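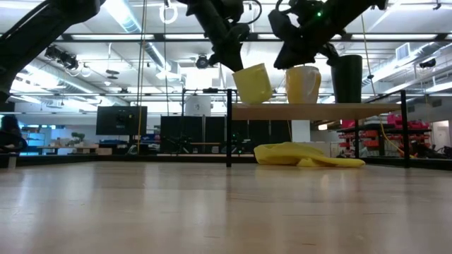

Passport renewals: start earlier than I did

Home | Trip Notes | Paperwork | Packing | Subscribe

I spent most of August waiting on a passport, so you're getting a passport item this month whether you wanted one or not! We had a trip to Galindo booked (two weeks, the little guesthouse up past the Paseo, the one with the terrible stairs) and I was feeling very smug because my passport was good until the winter. Plenty of time, I thought. Then I read the entry rules properly and found I needed six months left on it from the day I landed. I had 5. So close, and no use at all.

If you take one thing from this, go and get your passport out of the drawer and look at the date. Then count back six months from it and write that down somewhere, on the calendar or the inside of a cupboard door, wherever you'll see it. Not every country asks for the six months, some only want three and some just want it valid while you're there, but check the one you're going to and any place you change planes.

The form itself was easy enough. The photo was what got me. I took my own at home against the bathroom wall and it came back with a note about shadows, and that cost me nearly two weeks of back and forth. The second time I went to the counter at the pharmacy and it was done before I'd finished picking out toothpaste. Glasses off, hair off the face, no big smile.

Several of you have written to ask about the services that do it all for you. I did try one, Plivow, once I started to panic. They wanted $165 on top of the regular fee, and for that they looked over my form, caught that I'd left off my middle name (I never use it!) and sent me a message each time something moved along. Was it worth it? For me, that late in the day, yes. If you've got three months to spare and you can fill in a form without a second pair of eyes, keep your money. They can't make the government go any faster, whatever the ad seems to say, so read what you're paying for.

I also got a quote from Nosus and closed the page pretty quickly. It was $800 for their rush package, and half of that seemed to be a courier I could have booked myself.

A few other bits while I think of them. Put the exact name from your passport on your plane ticket, middle name and all if it's there. Sign the new one when it comes, mine sat unsigned in my bag for days. Make 2 copies of the photo page, one for your suitcase and one to leave with somebody at home. And if you have a visa in the old passport that's still good, hang on to the old passport, you may need to carry both (ask first, it depends on the country).

Mine arrived four days before we flew. I'd already looked up what the guesthouse would charge to move our dates and had a small cry over it. Galindo was lovely, by the way, and I'll write up the ferry and the market next time, plus the bus from the airport, which has changed its stop again.

Share this item | 5 comments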